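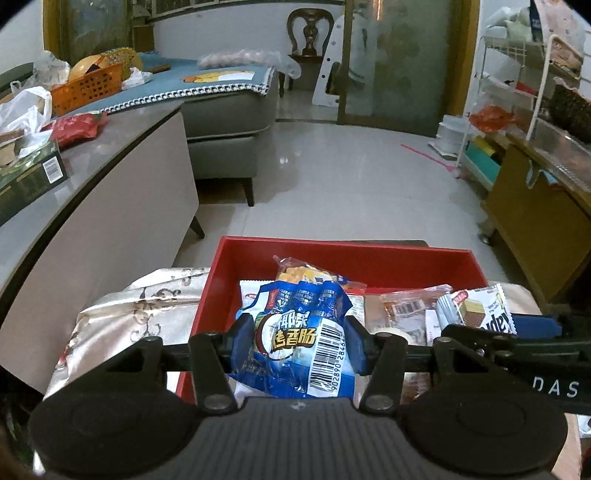
Testing a hand-held gripper on soft packets before you trust the spec sheet

Every gripper maker has a number for grip force and a video of it picking up an egg. Neither will tell you how it copes with snack packets, so run your own test. Mine takes an afternoon and needs no arm.

What you need

The gripper, two sets of finger tips, a shallow open box, a roll of masking tape and a bag of mixed shopping. Get sausages, wafers, crackers in a clear bag, anything crinkly. Avoid the foam blocks that come in the demo kit. Everything can pick up a foam block.

Step 1. Fill the box badly

Tip things in. Stand a few up, lay a few flat, let them lean on each other. If you arrange them neatly you are testing your own tidiness.

Step 2. Pinch, lift, hold

Close the fingers near the middle of the packet, lift it clear of the box and hold for 5 seconds. Then turn your wrist over and back. Write down "held", "slid" or "dropped". No half marks. Linnea Aasen wanted a "mostly held" column when we did this in February and it ended up with half the results in it.

Step 3. Do it again, with someone else

Do 60 lifts per set of tips, then hand over. I did mine and Jitendra Dwivedi did his, and we disagreed more than the two sets of tips did — worth knowing before you blame the rubber.

Step 4. Try the edges

Grab by the sealed end, then by a corner. Flat packets are the nasty ones: the tips need to get under something, and usually can't. Stop if a bag splits, and count it as a drop.

Step 5. Check the camera view

Play the recording back. Can you see both tips and the thing between them at the moment they close? If the packet hides the contact point, the footage is much less use for training, whatever Rillance says about its lens.

Reading the results

Compare tips only on the same packets. I would not pay extra for a gap of two or three drops, and I'd be wary of any supplier who quotes one.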